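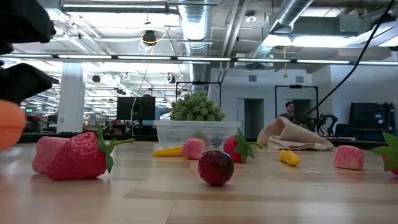 Jutlow is adding a play food line to its catalog of toys for preschools, daycare centers and children's waiting rooms. The line is called Ovumo and goes on sale in July. It covers pretend fruits and vegetables in plastic, sold by the piece or in mixed sets. Spread out on a wooden table, the pieces look the way they tend to look halfway through a morning of pretend shopping, with red strawberries lying next to something round and dark maroon, and a green vegetable with a bumpy top showing near a clear plastic container. The strawberries have a seed-dotted surface and bright green leaves, and there is a pale pink strawberry as well as the red ones.

Jutlow has supplied play kitchens and storage shelving to early childhood programs for many years, but until now customers had to buy the food for those kitchens somewhere else. Preschool staff told the company that small sets ran out fast once a group of children started filling bags and setting up stalls. They also asked for single replacement pieces, so that one lost strawberry would not mean buying a whole new set.

The first production run is 3000 mixed sets. Of these, 500 are reserved for programs in the Zulldale area that already have an account with Jutlow. Any reserved sets not claimed within 90 days of the on-sale date will go back into general stock.

Replacement pieces can be ordered in any quantity. Orders for single pieces ship from the Zulldale warehouse in a plain mailing box. Larger orders ship by freight, and a delivery time will be arranged with the customer by phone.

Storage bins and cloth shopping bags are sold separately. The bins come from Yagi, which already makes the drawers for Jutlow's play kitchens, and they fit the lower shelf of the standard play kitchen unit. Customers with the older, narrow unit should check the shelf depth before ordering. A measuring sheet is available on request.

The printed catalog will carry the line on two new pages after the kitchen section. Catalogs are mailed free of charge to schools, libraries and clinics. Programs already on the mailing list will get the new edition automatically and do not need to sign up again.

A sample box can be borrowed for two weeks by any licensed program. Jutlow has set aside 600 loose pieces for the sample boxes, and the contents will vary from box to box. The customer pays return postage only. Requests should include the name of the program, a shipping address and the age group of the children.

Orders for the Ovumo line can be placed through the Jutlow customer desk or with a regional sales representative.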